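Setting Up the Hestesbridge Two-Hand Kit for Sorting Small Metal Parts

If you bought the Hestesbridge kit (or you're trying to decide whether to), this page covers everything from an empty bench to your first decent run of sorted stampings. I've been through the setup twice now, once badly and once pretty well, and I'd like to save you the bad one. The printed guide that comes in the box is fine as far as it goes, but it was written for folks picking up cardboard cartons, and thin sheet metal is a very different animal.

A little background so you know where I'm coming from. We're a small shop. We stamp and fold brackets, rails and contact strips, mostly for people who build electrical enclosures, and a lot of our labor goes into putting loose parts into the right trays before they ship. Araceli Tlapale, who runs our packing area, had been asking for help with that job for ages, and in December we finally ordered the kit through Becerra. I'm paying full price for it like anybody else, and nothing below has been run past the seller.

What you need before you start

The kit gives you the two arms, the two multi-fingered hands, the head camera, a controller and a pair of cable bundles. It doesn't give you a bench, and it doesn't give you anything to put on the bench. Plan on having these ready:

A solid work table that doesn't rock. Check it with your hip. If it moves when you lean on it, it'll move when both arms swing.

A cloth to cover the table, in one plain color. We use green.

White paper, the bigger the better, plus a few binder clips.

A low shelf that can sit across the back of the bench. Ours is slotted angle iron, and you can get the pieces at any hardware store.

One or two shallow plastic trays in a color that looks nothing like your parts.

A handful of the parts you really mean to sort, including the ugly ones.

Step 1. Bolt down and square up

Put the arms on their base and tighten everything by hand first, then go around again with the wrench. The guide has you tighten each bolt fully as you go, and the first time through I did exactly that and ended up with the base pulled slightly crooked. You'd never see it by looking. You'd find out later, when the right hand kept landing a little short of where it was sent and the left hand didn't.

Once the base is tight, run the squaring routine from the controller menu. It takes the arms through a slow set of poses and then asks you to confirm. Stay near the stop button the whole time, please, and keep your coffee on some other table. Jacinto Cisneros did our second install with me and he put a strip of tape on the floor to mark how far the elbows reach, and I'd do the same in any shop where people walk by.

Step 2. Cover the table

Lay the cloth over the whole work area and pull it reasonably flat. It does two jobs. It gives the camera a plain background, and it gives the fingertips a bit of softness underneath when they come down on something thin. On bare steel the fingers would skid, and a skidding finger pushes a contact strip clear off the far side of the table. Small wrinkles haven't bothered us. Big folds will, so smooth those out.

Step 3. Build the shelf

You want the shelf toward the back, low enough that the hands can reach into a tray on top without the wrists tipping way over. Put the tray up there, load it with your larger pieces, and jog one hand up to it before you tighten the last bolts. It's much easier to move a shelf while it's still loose! A diagonal brace on one side is worth the extra ten minutes. Without it our shelf swayed every time a hand bumped the tray, and the camera's idea of where the tray was went stale right away.

Step 4. Lay out the paper

Small parts go on white paper on the table, below the shelf. Clip the paper down to the cloth along the near edge. Don't tape it, because you'll be changing it more often than you think, and tape leaves a gummy patch that picks up every bit of dust in the building. Keep the clips out toward the edge of the sheet where the fingers don't have any business going.

When you set parts down on the paper, resist the urge to make it pretty. I lined ours up like silverware the first day and the kit did beautifully, and then it fell to pieces as soon as Araceli dumped out a normal handful. Let some strips lie alone, let some overlap in a little pile, stand a few rails on edge. Mix in something that isn't metal at all if your real jobs have such things in them.

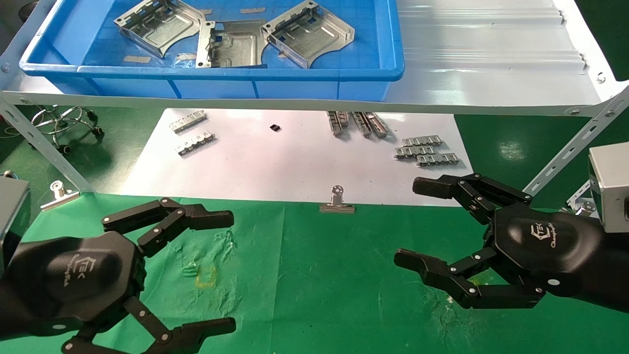
The reason I keep going on about messy layouts is that the teaching mode learns from whatever you show it, and it takes you very literally. If every strip it has ever met was lying flat by itself, it has no opinion about a stack. Give it stacks early, while you're still patient.

Step 5. Set the resting pose

Before you teach a single pick, set the place where both hands wait between moves. The default has them hanging out over the middle of the table, where they block the camera's view of half your parts. Bring them back toward you, low, palms open, one on each side. Save that as Home. Every pick begins and ends there, so a clumsy Home position costs you a little time on every single part, all day long.

Step 6. Teach the picks

Turn on teaching mode and guide a hand through the pick yourself. The arms go soft and you can move them like a helpful but sleepy child. A few things we learned:

Start with the big folded brackets. They have flanges to grab, they don't slide much, and you'll get some wins in before lunch.

For flat strips, come in from the long side with two fingers and close slowly. Trying to get one from the end just chases it across the paper.

For rails standing on edge, use a light grip and lift straight up before you move sideways. If you drag, you'll topple the neighbors.

For a stack, teach it to take only the top piece, and to let go and try again if it feels more than one. There's a setting called Double Check on the grip page. Turn it on and leave it on.

The guide asks for 50 demonstrations per part. For the brackets that was plenty. For the strips I'd go to 100, and I'd spread them across two different people if you can, since everyone guides a hand a bit differently. Apolinar Carrillo has a much lighter touch than I do, and the strips went noticeably better once his runs were mixed in with mine.

Step 7. Set the grip force

Sheet metal bends, and bent parts are scrap. The force slider starts in the middle, and the middle is too much for anything thin. Slide it nearly all the way down, test on a part you don't mind losing, and come up one notch at a time until the part stops slipping. Write the number on a piece of tape and stick it to the controller. You can save a separate force for each part, though the menu for it is buried under Hand, then Advanced, then Profiles. I'd love to see that moved somewhere sensible in an update.

Step 8. Run it and watch

Let it go through a small batch at half speed while you stand there with nothing else to do. I know that sounds dull. It's the most useful hour of the whole setup, though, and you'll spot things you'd never think to look for — a finger that brushes the tray wall, a part that gets set down on its bad side. Fix those, then go up in speed. Our first real batch was 600 strips, and I stayed for all of it.

Keep the tray clean between batches, too. Bits and scraps collect in the bottom, and the camera may decide they're worth picking up.

Common troubles

The hand stops above the part and won't close. Nearly always glare. Turn off the overhead light closest to the bench, or move a lamp, and try again before you reteach anything.

It picks well on one side and poorly on the other. Go back to Step 1 and check the base bolts.

It drops parts on the way to the tray. Bring the force up one notch, and slow the sideways move.

It worked yesterday and doesn't today. Somebody moved the shelf. Run the short camera check, Menu 2 on the controller.

Is it worth buying?

For us, yes, with a couple of grumbles. It's slower than Araceli and it always will be, but it's happy to do strips through the evening, and that frees her up for the packing that takes some judgment. We also had a Hornomholm single-arm unit here on loan before this, and it was quicker on flat parts but hopeless with anything that needed steadying with a second hand. If all your parts are flat, I'd look at that one first. If you've got folded pieces, get the two hands.

Phone support has been good. Ask for Cirilo Manríquez at Becerra if you get stuck on the grip profiles. Replacement fingertip pads come from the Vismont warehouse and took longer to arrive than I'd have liked, so order a spare set along with the kit.

Next page: teaching both hands to work on the same bracket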